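Clundby College
Computer Hardware and Maintenance, Unit 6
Project report: stripping and recording a desktop computer
Submitted March 23, 2022

1. What the project was

The task was to take a second-hand desktop, open it up, work out what all the parts are and decide if it is worth rebuilding. Ours came from the Farkent reuse store. No paperwork with it. The store gives you a tower and a sheet to fill in and that is it.

We had 36 hours on the timetable for the whole thing, including the write up. Sounds like plenty. It wasn't, mostly becuase the first sessions in October went on safety and on learning to hold a screwdriver properly.

Aims as agreed at the start:
- identify the main parts of the inside without using the model number
- draw a layout plan good enough for somebody else to work from
- write a rebuild list with prices
- say whether we would rebuild it or send it for parts

2. Getting started

Case on its side, cover off. We had been told to look before touching anything, so most of the first session was looking. Power supply, board, drive cage, then the cables that run between them. Cables are the hard part of any plan because they hide what is underneath and they don't stay where you drew them. In the end we drew the plan twice, once with cables and once without. Should have been the method from the start.
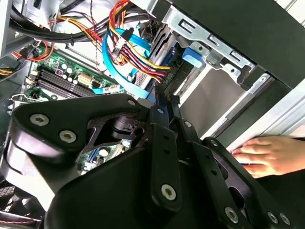 Clundby Project Reports, Issue 48
The board is green, and the easiest landmark on it is the row of memory slots. Long, black, side by side. Once you have those you can find everything else from them. Near them are the capacitors, the upright cylinders with silver tops, and the pale multi-pin socket where the main power lead goes. We used these as our three fixed points and measured the rest of the plan off them.

Capacitors got their own line on the sheet. You look for tops that bulge, or any crust round the base. We checked them with a torch and wrote down "no fault found", meaning no fault we could find by eye. A capacitor can look fine and be no good, so this is a weak test and we lost a mark for not saying so in the draft.

3. Method

Short version of what we did each session:

Wrist strap on and clipped before anything else. Power lead out, button held in to drain what is left. Cover off and put somewhere flat. One part at a time: name it, draw it, note what holds it in and what plugs into it. Screws into the tray, on the square with the same number as the part. Cover back on at the end.

The screw tray is worth a mention. It is only a printed grid with a magnet sheet under it, the pattern is from the Cairns workbook. Before we used it we had all the screws in one mug and lost the best part of a session sorting them by length. Drive screws and case screws are different threads and the wrong one will go in just far enough to make you think it is right.

4. Problems

The plan was out of scale. First version had the power supply too small, so the drive cage ended up on top of the board. Redrawn on squared paper.

Naming. Two of us were calling the same thing by different names (retention frame / socket clamp / lever thing). We agreed a word list and stuck it to the bench. Should be done on day one.

Light. Metal table plus metal case means glare, and the small print on the board is hard to read. A sheet of dark card under the torch hand helped a bit.
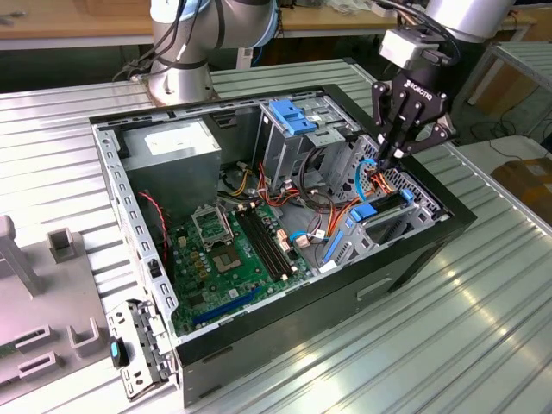

The processor socket was the part we were most nervous of. The rule in the workbook is that you never touch the inside of a socket, not with a finger, not with a cloth, and if dust is in there you use air from a distance. With the frame open there is nothing protecting it. We put "socket open" on the sheet in red at the top so that whoever came to the bench next would see it before leaning over.

The blue plastic was useful too. On this case the bits you are meant to press or slide are blue, the latch on top of the drive cage and the tabs by the lower bracket. Good design in our view. You don't need a manual to find where to start. The long expansion slot is blue as well, though, and that one is not a thing you press, so the colour rule only goes so far.

5. Rebuild list

Needed before it could be tested:
Processor to suit the socket
Cooler and paste
Memory (we priced Memerix, two matched sticks)
Drive and lead

The price limit set by the unit was £30, not counting anything already in the spares cupboard. Memory and a used processor took nearly all of it. The drive would have to come from spares.

6. Result and recommendation

Rebuild, if the spares are there. The case is sound, the layout is easy to work in and the board passed the checks we were able to make. We did not power it up, that was outside the unit, so the supply is untested and the recomendation depends on it.

If the supply fails on test then send it for parts. No point spending the limit twice.

7. What we would change

Start the word list and the screw tray in the first session. Draw without cables first. Leave more time for writing up, sections 5 and 6 were done in one afternoon and it shows.

Appendix A: layout plan, with cables
Appendix B: layout plan, without cables
Appendix C: completed Farkent sheet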